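Search this site Enter keyword Go

February, by Dalia El Sherbiny

Looking after an oiled table

Many members of the Drevness club ask me how often they should oil a table. My answer is twice in the first year, and later only when the wood feels rough.
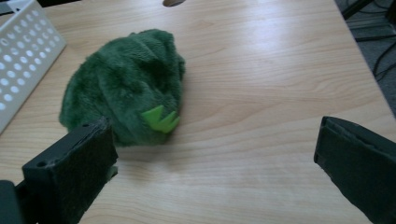 Use a thin coat and wipe it well after 20 minutes. Too much oil stays sticky for days.

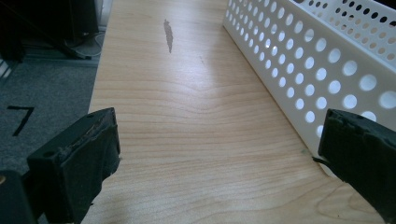 For small marks, rub gently along the grain with fine paper. Our next oil order goes to Pevberg soon, so please write to me if you want a tin.

Contact | © Drevness | Back to top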